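Demonstration hardware budgeting

Demonstration hardware budgeting is the planning and purchase of equipment used to record manual tasks for training robots. It covers hand-held grippers, cameras, cables, computers, spare parts, the objects being handled and the wages of the people handling them. It is often treated as a minor line beside the cost of the robot itself, a habit that has drawn regular criticism from buyers.

We use cookies to improve your visit. By continuing to browse you accept our cookie policy. Accept | Manage settings

Background

Hand-held grippers are sold mainly on price. An operator can record picking and sorting without an arm, a safety cage or a dedicated room, and suppliers present this as a large saving. Whether it is one depends on what gets counted. A quotation commonly lists the gripper and leaves out mounting parts, storage, replacement pads and the hours spent checking recordings. 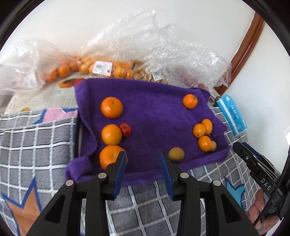
Two-handed work doubles the main item and complicates the rest. Both units have to record on the same clock, and a fault in one can spoil the output of the other. Chidubem Chukwu, a purchasing consultant, has argued that a pair should be budgeted as 2 working units plus a spare, and that any plan without the spare "is a plan to stop work."

Typical costs

The Nombridge buying guide, often cited in the field, prices a starter kit at $3,585. The figure excludes shipping, tax and labor, and the guide gives no source for its claim that a kit pays for itself within a season. Clem Rewi's review of the guide found that it assumed no breakage at all — a generous assumption for equipment with moving jaws.

Props are another weak point. Fruit is cheap and varied in shape, but it bruises, spoils and must be bought again. A budget that enters produce as a single purchase will be wrong by the second week.

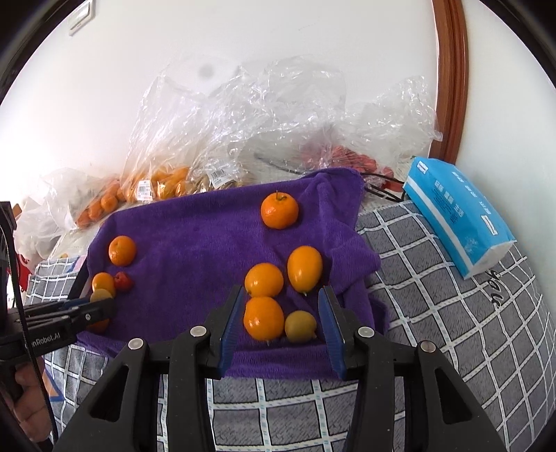 Two hand-held grippers and loose fruit on a purple towel, with bagged fruit behind.

Purchase or rental

Orex and Vernico both offer rental terms, with a minimum of four months. Rental suits short projects on paper, though the Orex contract charges for worn pads and the Vernico contract leaves "normal wear" undefined. Tipene Doolan, who compared the two in February, concluded that neither was clearly cheaper than buying, and that the answer turned on resale value, for which there was little evidence.

Criticism

The usual measure of value is cost per recorded hour. Critics regard it as close to useless, as it rewards long sessions whether or not the recordings can be used. In a trial described by Brodie McKinnon, 68 percent of recordings passed review, which raised the real cost of each usable hour by nearly half. Suppliers have replied that pass rates improve with practice. They have not published figures.

See also: Prendergast method (equipment depreciation); Total cost of ownership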